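Call for Participants: Household Reading Habits Study

The Canano Institute for Community Research invites adult residents of Wudik and Hurkilora to take part in a study of how families choose, share and discard printed books. Enrollment opens in September and is limited to 157 households.
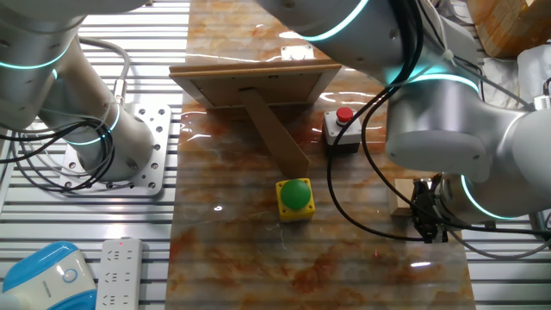

Participants will keep a short reading diary for 10 weeks and attend four group sessions, held on Wednesday evenings at the Ugwu Building. No previous experience is required – only an interest in books and the ability to read and write in English. Each household that completes the diary will receive a payment of $200.
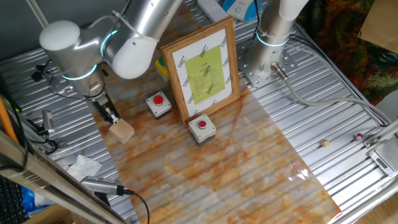
Robot arm holding a light wooden block over a marble-patterned sheet.

Applicants must be 18 or older and must have lived at their present address for at least one year. Only one person per household may apply. Diaries are stored without names and will not be shared outside the Institute.

Application forms are available at the front desk of the Ugwu Building and at both town libraries.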